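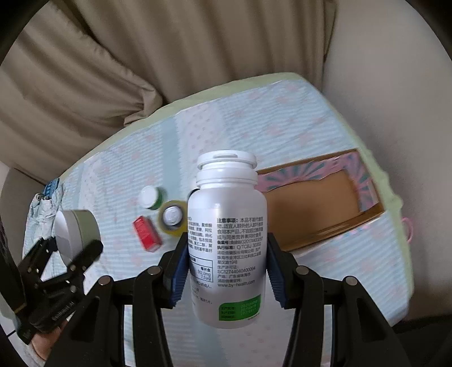 **Prüfliste Handgreifer, Arbeitsplatz 2**
Standort Vislow, November
Geprüft: Ruxandra Munteanu
Gegengelesen: Dirk Leemans
Gültig für beide Greifer am Platz. Abweichungen je Greifer stehen im Kommentar.

Zeichen: [x] in Ordnung, [ ] offen, [~] in Ordnung mit Bemerkung

## 1. Vor dem Einschalten

- [x] Greifer vom Ladekabel getrennt, Kabel ohne Knick
- [x] Tischdecke glatt gezogen und an der Vorderkante fixiert
- [~] Objekte aus der Kiste vollständig
 *Kommentar RM:* Liste in der Kiste ist noch die vom Oktober. Neue Liste liegt bei Hanneke Dekker, bitte austauschen.
- [x] Dosen und Flaschen fest zugeschraubt
- [x] Keine losen Fäden oder Klebebandreste im Greifbereich

## 2. Finger und Polster

- [x] Blaue Gummipolster sitzen vollflächig auf den Fingern
- [x] Rippen sauber, keine Risse am Übergang zum Finger
- [~] Polster links und rechts gleich weit abgenutzt
 *Kommentar RM:* Rechts etwas glatter. Noch im Rahmen, beim nächsten Termin tauschen. Immer paarweise, auch wenn nur eine Seite fällig ist.
- [x] Polster mit feuchtem Tuch abgewischt, kein Alkohol
 *Kommentar DL:* Der Reiniger von Rolano ist für die Polster nicht freigegeben. Die Flasche stand letzte Woche wieder am Platz, ich habe sie in den Schrank gestellt.

## 3. Gestänge und Schrauben

- [x] Gestänge läuft ohne Ruckeln auf und zu
- [x] Kein seitliches Spiel an den Gelenken
- [ ] Schrauben an den Armen nachgezogen und markiert
 *Kommentar RM:* Drehmomentschlüssel war nicht da. Von Hand geprüft, alle fest. Markierung fehlt, Punkt bleibt offen.
 *Kommentar DL:* Schlüssel liegt bei Gregor Mowat in der Werkstatt, ab Donnerstag wieder verfügbar.
- [x] Finger schließen parallel, Spalt bei geschlossenem Greifer gleichmäßig
- [x] Kein Schmierfett an den Fingern

Zählerstand bei der Prüfung: 103 Zyklen seit dem letzten Polsterwechsel. Schmierung der Gelenke alle 3000 Zyklen, Fett Rillisix, dünn auftragen, Überschuss abnehmen.

## 4. Greifprobe

Für die Probe eine Kunststoffflasche mit Schraubdeckel verwenden. Flasche seitlich am Körper fassen, unterhalb des Deckels, und knapp über den Tisch anheben.

- [x] Flasche bleibt aufrecht, kein Kippen zwischen den Polstern
- [x] Beide Polster liegen an
- [x] Wand der Flasche wird nicht sichtbar eingedrückt
- [x] Kein Rutschen beim langsamen Drehen des Handgelenks
- [~] Absetzen ohne Stoß
 *Kommentar RM:* Beim zweiten Greifer hakt der Abzug kurz vor dem Öffnen. Nach etwas Bewegung besser, tritt aber nach einer Pause wieder auf. Gehört in die Werkstatt, bis dahin nur leichte Objekte.
- [x] Probe mit dem zweiten Greifer wiederholt

Die Probe dauert mit beiden Greifern etwa 50 Sekunden. Wer deutlich länger braucht, soll das eintragen, meistens ist dann der Abzug schwergängig.

## 5. Umgebung

- [x] Boden am Platz trocken und frei
- [x] Nicht benötigte Objekte außerhalb der Bewegungsbahn
- [~] Kleidung und Taschen nicht auf dem Tisch
 *Kommentar DL:* Wird zu oft übersehen. Haken an der Tür benutzen.
- [x] Offene Kartons so gestellt, dass keine Lasche in den Greifbereich ragt

## 6. Offene Punkte

| Punkt | Zuständig | Stand |
|---|---|---|
| Schrauben nachziehen, Markierung setzen | Mowat | offen |
| Abzug zweiter Greifer | Mowat | gemeldet |
| Polsterpaar bestellen (Van Acker) | Dekker | bestellt |
| Objektliste austauschen | Dekker | offen |

Freigabe: Platz 2 darf weiter benutzt werden, zweiter Greifer mit der Einschränkung aus Abschnitt 4. Nach der Reparatur die Abschnitte 3 und 4 neu ausfüllen und das Blatt an Ailbhe Moriarty geben.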